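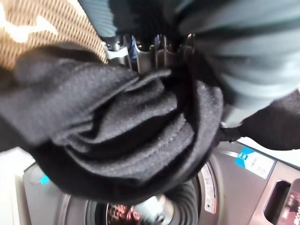

Wrist camera view, black knit item held over the open door of the front loader.

Trurkar Laundry Grasp Set – README

Version note: first public release, December 2018.

What this is

Recordings made to compare two grippers on the same arm, with the same controller and the same wrist camera mount. The task is loading clothes into a front-loading washing machine. We wanted to know which gripper holds soft cloth better on the way to the door, and how much of the work the camera can still follow when the cloth is large.

Grippers

Jidham – parallel jaws with thin metal fingers. Closes fast, needs little room between folds.
Khalaf – softer fingers with wider pads. Slower to close, and more kind to fine knits.

The controller settings are kept equal for both, except the closing force, which is stored for each episode in the file settings.csv.

Contents

There are 1910 episodes. One episode starts when the arm leaves its rest position and ends when the gripper is open again. Each episode folder has:

video from the wrist camera
joint positions and gripper width
a label file with the result: loaded, dropped, or stopped by hand

Episodes where two items were picked together are kept in the set and marked "double". Please do not remove them before you compare the grippers, as the thin fingers and the wide pads do not make doubles equally often.

Known problems

Dark fabrics are difficult. In the deep creases of black knitwear the picture goes almost to black, and our fold detector gives weak results there. We tried a longer exposure, but then the metal parts of the machine became too bright, so we went back to the first setting.

A big bundle can hide a large part of the door opening just before release. For these moments the label was decided from the joint data and the video after release.

The clock of the camera and the clock of the controller are not the same. The difference is some 2 frames at the worst. A script for correction, align.py, is in the tools folder.

The Khalaf pads were changed once during recording. Episodes before and after the change have a different value in the column pad_set.

Splits

Train and test are divided by garment, so no item appears in both. The Brosville split is separate and has only garments that were added at the end – use it for testing only.

Licence

Free for research and teaching. For other use, please write to us through the project page.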